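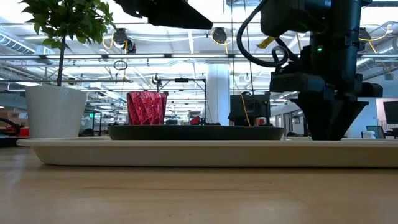 浅色木桌上的托盘、深色圆盘和红杯子，后面是那盆绿植。

2020年5月9日

四月底把阳台那边的隔断拆了，家里多出一块能坐人的地方，我就开始想喝茶这件事。以前也喝，用公司发的保温杯，茶叶扔进去一泡一整天，到下午已经是苦的，照样喝完。这次想稍微认真一点，所以从头把水、茶叶和时间都记了下来，写在一个旧本子上，现在整理一部分放到这里。

先说水。我们这边自来水偏硬，水壶用两周底下就有一层白的。我试过三种水：自来水直接烧，滤水壶过一遍再烧，还有超市买的桶装水。茶叶用同一包，量一样，时间一样。自来水那杯颜色最深，表面放一会儿会浮一层薄膜，味道发闷。滤过的好很多。桶装水和滤过的差别，我喝不大出来，所以后来就固定用滤水壶，滤芯按说明书上的时间换。桶装水搬上楼太累，喝完那一桶就没再买。

滤水壶是Vimesitz的，买的时候在打折。盖子有点松，倒水的时候要用手指按一下，别的没什么问题。有人在上一篇下面问型号，壶底的贴纸已经磨掉了，我没法查，抱歉。

茶叶我主要喝红茶和乌龙。绿茶买过一小包，放在灶台边上，没几天香味就没了，后来做了茶叶蛋。红茶是从Gralline买的，这家店在老邮局后面那条街，门面很窄，进去要侧身。店里的茶按罐子卖，也可以散称。我第一次去的时候要了一点试试，回来泡觉得太淡，以为是茶不好，后来发现是我水不够热，烧开以后去接了个电话，回来才倒的。第二次用刚开的水，味道就对了。

乌龙麻烦一点。包装上写第一泡倒掉，我倒过几次，也没倒过几次，没觉得有多大区别，现在看心情。时间倒是很要紧，第一泡我一般不超过一分钟，后面每泡加一点。到第五泡基本就是有颜色的热水了，但我还是会喝完，习惯问题。

时间我用手机计时。开始的时候凭感觉，结果经常一边看东西一边忘，想起来已经很浓。厨房那个旋转的计时器也试过，响起来楼下都能听见，晚上不能用。手机震动一下就够了。

本子上记的东西后来越写越少。前几天每一泡都写，水温、克数、颜色、味道，写到第二个星期就只剩“可以”“浓了”“还行”。翻回去看，真正有用的只有两条：一条是红茶三克配一个杯子刚好，另一条是晚饭以后不要喝乌龙，喝了睡不着。第二条我写了三遍，中间隔了几天，说明前两次没记住。

克数是用烘焙秤称的。那个秤是Kinano的，之前做面包买的，面包做了一个多月就停了，酵母还在冰箱里。秤最小显示到一克，称茶叶不算准，不过自己喝够用了。要是想更准，可以买那种小的珠宝秤，我看了一下，没下单。

存茶叶我走过一段弯路。最早全放在玻璃罐里，摆在窗台上，觉得好看。红茶放了二十一天，打开一闻，味道明显弱了。查了一下，光照和潮气都不行。现在换成铁罐，放在柜子里，跟香料分开。分开这一点要特别注意，我有一罐乌龙和花椒挨着放过，盖子没盖严，那一罐后来喝着总有点怪。

花费也说一下。茶叶、滤芯、铁罐加在一起，我给自己定的上限是一千块，到今天为止是1,501块，超了。超出的部分主要是乌龙，店里有两种，我两种都买了。贵的那种确实香一点，但我平时喝的还是便宜的那种，贵的留着，一直留着，不知道什么时候喝。下个月不打算再买，先把柜子里的喝掉。

每天喝茶的时间大概是下午四点多，那时候太阳已经转过去，坐着不晒。一般坐半个小时，有时候看书，最近在看一本讲Munteanu那一带铁路的旧书，地图很多，字很小，看得慢。有时候什么也不看，就坐着。手机放在屋里，要计时的那几分钟除外。

清洗方面，茶渍用小苏打擦就行，不用买专门的东西。杯子里面我隔几天擦一次，外面用清水冲。茶渣晾干以后放进鞋柜，除味效果一般，但也不花钱。有一次没晾透就放进去，长了毛，连纸盒一起扔了。

下一篇想写冷泡。天快热了，我已经试了一晚，用红茶，放冰箱里八个小时，有点涩，可能是茶叶放多了。这个周末减一半再试一次，成不成都会写上来。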